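2024-03-16

Back home with sore thumbs. I squeezed that handle 1242 times if the counter on the Henance screen is to be believed, and I don't see why it should be, as it missed all of my first go after lunch and nobody at Uneck seemed bothered.

The pep talk this morning was the same as the last one. Every grab is an example, the examples go to Skelulis, and by June the model will tidy a table it has never seen. Maybe. I've been hearing "it just needs more data" for long enough now that I'd like to hear what happens if more data doesn't do it. I asked whether they throw out the bad grabs. The answer was that bad grabs are useful too. Then why the sheet of rules on how to do a good one?
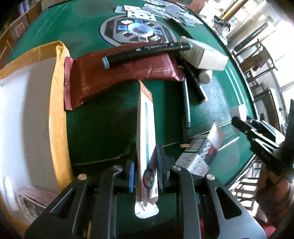

My trouble is with what we call variety. We get a green table and a heap of odds and ends, and we're told to mix it up, so I do, and so does whoever is on the other gripper, and after an hour we've both fallen into habits. I go for the easy things. A long thin white box with an orange-red tip is a gift: pads on either side, squeeze, up it comes. The dark red packet with the crinkled wrapper is another matter, and so is the big yellow-orange padded envelope, and I know I leave things like that until I'm told off. A marker lying across the top of the packet makes it worse, as you have to decide which one you're after. If I'm dodging the hard ones, the machine will learn to dodge them from me. I said so to the Yoshida people at the break and got a nod and a note typed into a tablet.

They did change one thing, I'll give them that. We now swap tables every 15 minutes – it used to be whenever anyone remembered. It's better for my back at least.

I also asked how they'd test it. Same table, same green top, same lights, apparently. I'd want to see it in my kitchen, with the 1973 drawer handles and the mess by the toaster.

Signed up for 3 more sessions anyway. Must find the thumb brace before the next one, and ring about the car.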